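Furnedham (cryptocurrency)

Furnedham is a proof-of-stake cryptocurrency launched by the software firm Avram. It is promoted as a payment coin for small purchases, although most recorded activity has consisted of trading between holders. Its supporters describe it as a cheaper alternative to card payments. Critics have questioned how much of that claim has ever been tested outside the firm's own trials.

Background

The coin was designed by Wian Magagula and Bríd Ó Riain, who had earlier worked on Bromholm, a loyalty-points system for shops. Much of the Bromholm code was reused. The first white paper promised a network "owned by the people who spend on it," a phrase dropped from later versions without comment.

Supply and ownership

The maximum supply is fixed at 604 million coins. Promotional material treats this cap as proof of scarcity, but the cap can be changed by a vote of coin holders, and votes are weighted by holdings. Avram has never published a full list of the wallets it controls. Unathi Maluleke, an analyst who has written several critical papers on the project, argues that a limit which the largest holders can vote away is a policy, and should be described to buyers as one.

Staking requires a minimum of 2,000 coins. Smaller holders can join a pool, but pool operators cast votes on their behalf unless they opt out. The setting is buried in the wallet software, and few appear to have used it.

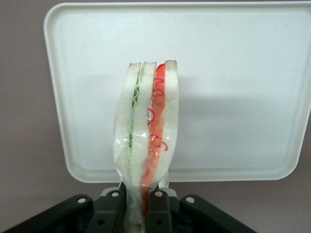
Use in payments

Avram announced at launch that 500 merchants had signed up. A later review by Kgomotso Moodley found 239 that could be contacted, and many of those had agreed only to receive information. The firm replied that the original figure covered "expressions of interest." It has not issued a new one.

Transaction fees are low when the network is quiet. During the busiest week on record, in August, fees rose sharply and some transfers took hours to clear. Avram blamed automated trading. That may be so – but a payment system has to work on busy days too, and the white paper had said it would.

Warside upgrade

The Warside upgrade was meant to fix the delays by grouping small transfers together before recording them. Jhair Ñahui, its lead developer, has said that test results were good. The tests were run on Avram's own machines, and the full data have not been released, so outside researchers have been unable to check them.

Price

The price has mostly followed the wider cryptocurrency market, rising and falling with larger coins. Claims that it is driven by growing everyday use are common on fan sites and are not supported by the merchant figures.

See also
Proof of stake
Stablecoin
Token governance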